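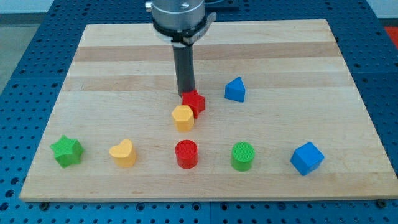

小型アームの先端の下に手を入れていいのは、どの状態のとき?
停止ボタンを押して、状態表示が「停止」に変わって、教示ペンダントを自分で持っているとき。三つそろってから。プログラムが終わって腕が動かないだけの状態は停止に数えない。

トラセル作業室 ギャラリーと決まりごと(5月版)

急ぎで更新。前の版は文字ばかりで読まれてなかったので写真ページに移した。文章はあとで直します、たぶん。対象は卓上アームで積み木を扱う作業。大きい方のセルは別ページ(シラック棟の手順書、入口の棚に紙もあり)。

写真のひとこと
木の板の上に色つきブロック。黒い先端が赤い星のすぐそば。
手前の列は左から緑の星、黄色のハート、赤い円柱、緑の円柱、青い立方体。この間隔くらい空いてると掴みやすい。

以下、写真に付けるつもりだったメモ。長くなったのでそのまま下に貼る。

板の置き方
板は定盤の穴の列に辺を合わせる。目で見て合ってればよし、ではなくて基準点を読ませて確認しすること。ずれてたら板を動かす。プログラム側の座標をいじって合わせるのは禁止。前にそれをやって、次の人が元の座標で走らせて先端を板に当てた。
板の上に工具を置かない。六角レンチ、ペン、スマホ、ぜんぶだめ。
板を拭くのは乾いた布。洗剤を使ったらその日は使わない。
反りが出た板は裏に×を書いて棚の下段へ。捨てるのはプレダさんに聞いてから。

ブロックの置き方
配置は配置表の番号で呼ぶ。「いつもの並び」は記録に書かないで。いつものって誰のいつもの。
番号は78まで登録済み。新しい並びを作ったら続きの番号を取って、上から撮った写真を1枚つける。
くっついた配置と離れた配置は別番号。片方がもう片方に重なって見えるやつは備考に「近接」と書く。
欠けたブロックは使わない。角がちょっとでも。形が変わると掴みの結果も変わるので比較にならない。
失くしたら失くしたと書く。似た色の別のを混ぜるのが一番こまる。

動かす前
・板の上と周りを見る
・ケーブルが腕の通り道にかかってないか
・先端の締め付け。手で軽くひねって回らないこと
・停止ボタンを1回押して、ちゃんと止まるか
・速度設定が「低」
・周りに声をかける。「動かします」でいい
声かけは省略されがち。ひとりのときも言う。壁の向こうで誰か棚を開けてることがある。

動かしてる間
手の届く位置に停止ボタン。ボタンから離れるなら止めてから離れる。電話もトイレも同じ。
腕の下をのぞき込まない。見たければカメラの画面で見る。
倒れたブロックを走行中に手で直さない。これが違反で一番多い。気持ちはわかる、あと1個で終わるのに倒れると直したくなる。でも止める。止めて、直して、記録に「介入」と書いて、最初から。
手袋は動作中は外す。袖の長い服はまくる。髪は結ぶ。名札の紐は胸ポケットへ。
ふたりで作業するときはボタン係と記録係を先に決める。途中で交代するなら止めてから口で言って交代。

止まったとき
保護停止で止まったら、まず画面のコードを書き写す。先に解除しない。解除するとコードが流れて探すのが面倒。
同じコードが2回続いたらその日は終了。サバグさんに連絡。自分で原因を探すのは連絡のあと。
先端が板に触れたまま止まった場合は上方向だけにゆっくり逃がす。横に引かない。板に傷がつくし先端も曲がる。
異音、焦げたにおい、妙に熱い。どれかあったら電源を落として札をかける。

速度の段階
低 配置を初めて走らせるとき、板を替えたあと、人が初めて触るとき
中 同じ番号を低で最後まで通したあと
高 使わない。メニューに出てくるけど使わない
「中」にするときは記録に自分の名前。あとから名前を書き足すのはなし。

よく聞かれる
見学者が来たときはどうするか。停止させて見せる。動くところを見せたいなら線の外に立ってもらって、案内役とは別にボタン係を立てる。案内しながら操作はしない。
子どもさんは線の外、椅子に座ってもらう。ブロックは触りたくなる形なので、触ってもらう用の別セットがミュキエの箱に入ってる。板の上のは触らせない。終わったら箱に戻してください、先月は机に出っぱなしだった。
柵がないのに大丈夫なのか。小さい腕でも先端が細いと当たったときの痛さは別。だから先端ごとに評価票を作ってる。評価票のない先端は付けない。自作の先端も同じ、3Dプリントのも同じ。
ソフトのポップを更新してもいいか。勝手にはだめ。更新したら停止の確認を全部やり直し。時間がかかるので月初にまとめてやります。
夜に流しっぱなしにしたい。だめです。人がいるときだけ。

記録の書き方
1走行に1行。失敗も1行。途中でやめたのも1行。
今の綴りは259行まで埋まってて、備考が空欄のやつが多い。空欄だと何もなかったのか書き忘れたのかわからないので、何もなければ「なし」と書く。
悪い例 「なんか止まった。再起動したら直った」
良い例 「配置16、低速、下降中に保護停止。コード控え済み。ブロック移動なし。解除後は走らせず終了」
良い例の書き方は左から順に、配置、速度、どこで、何が、どうした。迷ったら長めに書いといて。短くするのはこっちでできる。
ヒヤリは別紙。誰がやったかは書かなくていい、何が起きたかだけ。別紙は緑のファイル。これまで出た紙で怒られた人はいません。出さなかった方は少し怒られました。

片付け
腕を待機位置へ。ブロックは箱へ、形ごとの仕切りに。板は拭いて立てかけずに平らに置く。停止ボタンは押した状態で帰る。朝の人が解除する。
ペンダントはフックに。床に垂らさない。踏むから。
最後に記録の綴りを閉じる前に、備考をもう一回みる。

前の版からの変更
・「介入」の欄を追加
・見学のとこを書き直し(サバグ)
・板の反りの扱いを追加(プレダ)
・高速の説明を削除、使わないので
・評価票の置き場がトラセルの事務側に移動

写真の追加は歓迎。人の顔が入らないように撮って、共有の「未整理」に入れといてください。配置番号をファイル名に入れてくれると助かりす。

間違いを見つけたらプレダまで。昼すぎなら大体席にいます。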